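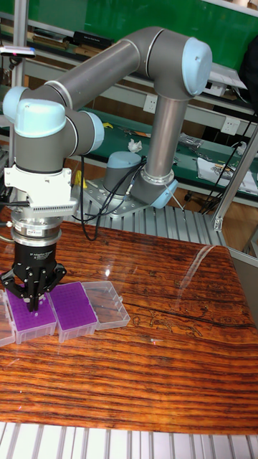
4. Floor plans and time to offer

4.1 What we set out to learn

Anyone who has shopped for an apartment knows the small thrill of finding a listing with a proper floor plan. Photographs tell a buyer that the kitchen is bright. A plan says whether the kitchen is next to the bedroom, whether the second bathroom can be reached without crossing somebody's sleeping quarters, and whether a sofa will go along the long wall or has to stand in the doorway. We wanted to know if that help to the buyer also shows up as a faster offer for the seller, and we were lucky enough to get a set of listings that lets us say something about it.

The listings come from Alcombe, a coastal town with a large stock of two and three bedroom apartments, most of them in gated blocks with a shared garden. They were supplied by Benmoussa, an agency with a long run of records and, to our great delight, very tidy ones. For each listing we have the day it went live, every change of asking price, the full text, whether a plan was attached and when, and the day the first written offer came in. The final set holds 700 listings. Of these, 200 had a floor plan attached on the first day. The rest either had none at all or received one later, and we treat those two groups separately in 4.4.

We left out auctions, sales between family members, and garages or storage rooms sold alone. Penthouses stayed in, although they behave oddly in nearly every table we made. A listing that was taken down and put back up counts as a single listing from its first appearance, which matters more than one might think. Agents in Alcombe like a fresh start after the summer, and a good share of "new" listings in October are old friends with a new first photograph.

4.2 The main result

Listings with a plan on the first day had a median time to first written offer of 53 days. For all the others the median was 59 days. We were pleased to see a gap at all in such a mixed market, and even more pleased that it pointed the same way in both the two bedroom and the three bedroom groups. It is a modest gap, and we don't want to make it carry more than it can. Still, a plan is cheap to draw, it needs drawing only once, and a week less of paying the community fee on an empty apartment is worth having.

The obvious worry is that agents choose which apartments get a plan. Arwel Kemeys went through the agency's instruction sheets to see how the choice was made, and what he found was wonderfully untidy. Some sellers arrived with the developer's brochure in hand, and the plan was scanned from it. Some agents liked to draw and some did not. In a few blocks, one apartment had been measured years ago and the same drawing had been used for every apartment stacked above and below it. Price played a part too: more expensive apartments were somewhat more likely to have a plan. When we compare only apartments in the same block and with the same number of bedrooms, the gap narrows but keeps its direction.

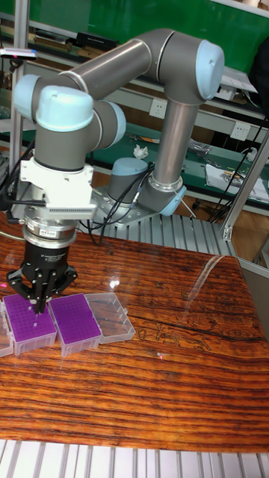 Figure 3. Six-axis robot arm on a metal base plate near the back of a wooden table.

4.3 Two developments side by side

The town totals hide a lot, so we looked closely at two developments that make a lovely natural comparison. Jetulau and Jatness lie on the same road, were finished within a year of one another, and sell to much the same buyers. What sets them apart is the way they are laid out inside.

In Jetulau every two bedroom apartment follows one basic plan. The front door opens onto a hallway, the bedrooms are on the left, and the living room runs across the back to the terrace. A buyer who has seen one has more or less seen them all, and the local agents can describe the layout from memory. Here a floor plan made almost no difference. Offers came in at much the same pace with or without it, and the listings that did best were the ones that stated the floor number and which way the terrace faced in the first two lines of text.

Jatness is a different animal, and a very entertaining one. The block bends around a slope, so there are split levels, corner rooms that aren't square, and apartments entered from the upper floor. Listing texts struggle with this. One of them needs four sentences to get the reader from the front door to the kitchen. In Jatness the plan seems to earn its keep: first-day plans went along with clearly earlier offers, and the effect was strongest in the split-level homes. Chaimae Ait Ali, who coded the texts for layout words, noticed that listings with a plan in Jatness also had shorter descriptions. Agents who had the drawing stopped trying to explain the stairs and used the space for the storage room, the parking place and the community fee, all of which buyers ask for.
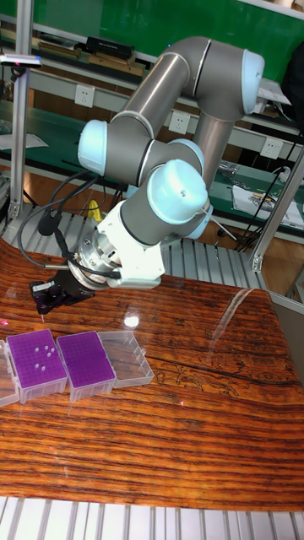 The contrast between the two developments suggests a simple reading that we find very appealing. A plan helps when the layout is hard to guess. Where the layout is standard, buyers fill in the missing plan for themselves and lose little by it. We tested the idea on the full set by sorting blocks according to how many distinct layouts they contain, using the land registry sheets where those were legible. Blocks with many layouts showed a larger gap than blocks with few. The pattern isn't perfectly smooth (the older blocks near the harbor refuse to cooperate, and many of their sheets have been altered by hand), but it holds in most of the town.

4.4 Plans that arrive late

A smaller group of listings got their floor plan after going live, usually when the first weeks had been slow. These are tricky to handle. A late plan is often a sign that the apartment was already hard to sell, so a plain comparison of medians makes late plans look harmful, and we doubt very much that they are. What we can do is count days from the moment the plan was added and set those listings against others of the same age that still had none.

Done in this way, the late plans look mildly helpful. The number of viewing requests rose in the two weeks after the plan appeared and then drifted back. We can't separate the plan itself from the fact that the listing portal moves an edited listing up the page, and many agents changed the photographs or the asking price on the same day. On 25th May, for instance, Benmoussa refreshed a large batch of listings at once, adding plans to some and new photographs to nearly all. We ran the comparison with and without that batch. Leaving it out makes the effect smaller and the estimates noisier, so we report late plans as an open question and would love to see someone with portal data take it up. 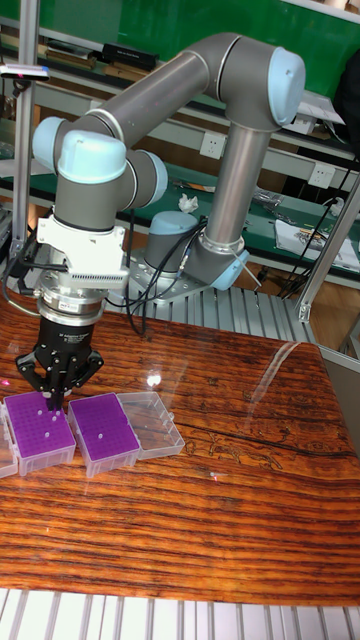
Figure 4. Robot arm with white bracket, silver flange and black gripper.

4.5 What buyers said about the drawings

Alongside the records we held short talks with buyers who had made an offer through the agency. They were generous with their time, and several brought the plan along with furniture penciled in. Three remarks came up again and again. Buyers wanted the terrace drawn to the same scale as the rooms. They wanted a north arrow, since in this town afternoon sun can be either the reason to buy or the reason to walk away. And they wanted to know whether the stated area included the walls and a share of the stairs and halls. On that last point the listings in our set were all over the place, and two plans of the same apartment, drawn for different agents, could give different areas.

Room measurements were liked even when they were rough. A buyer who had been looking from abroad told us that she had taped the outline of a Jatness living room onto her own floor before booking a flight, and that it had settled the question of the dining table. We have no variable for that, sadly. What the records do show is that listings with measured plans drew fewer viewings per offer than listings with unmeasured ones. Agents welcomed this warmly, as many viewings in Alcombe mean a drive up a winding road with a borrowed set of keys.

4.6 Limits

All the listings come through one agency, and its clients may differ from sellers who go elsewhere or sell on their own. We know when a written offer arrived, but for a portion of the set we don't know if the sale was completed, so nothing in this section should be read as a finding about final prices. We also graded plans only as measured or unmeasured. A crisp drawing and a tilted scan of a brochure count the same within each grade, and a finer scale would be a welcome addition. The coding rules for layout words, including the cases on which the two coders disagreed, are set out in the appendix.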